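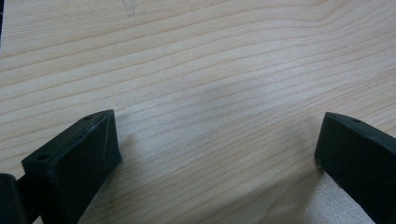
Home Visits Workshops Notes Contact

Open day at the Cladholm furniture works, April

The doors opened at 8 and there was already a line along the fence. Cladholm lets visitors in once a year, and this time the limit was 170 people, split into small groups. Ours was led by Nkechi Ogbonna, who has run the tabletop section for a long time and talks quickly.

We started in the timber store. Boards are stacked by width with thin strips between them, and each stack has a chalk number on the end. Number 1653 was being taken down while we stood there. Two men turned every board over before it went on the cart, and three went back.

Most of our time was spent at the sorting benches. I had expected saws, but the sorting was the better part of the visit. Pale wood shows its grain in fine lines, tan against cream, and on a wide piece the lines can start as soft curves on one side and pull nearly straight on the other. Ogbonna wants the curves toward the middle of a finished table. Shigeru Tsuji, in our group, asked if customers notice. She said some do and the rest just like the table better.

Faint marks are checked under a low lamp. A pencil line comes off with an eraser, a scratch has to be sanded, and from a few feet away it is hard to tell which is which — I got two out of five right.

The finishing room was closed to visitors because of the fumes, so we watched through the window for a few minutes. After that came the shop, where offcuts were sold by weight. I bought a short piece for a shelf.

Coffee was in the Howlader building across the yard, and the line was slow. There is parking behind it, though the turn from the main road is easy to miss. The works makes 2000 tabletops a year, according to the sheet they gave us at the gate. Sign-up for next spring is at the front office, in person only.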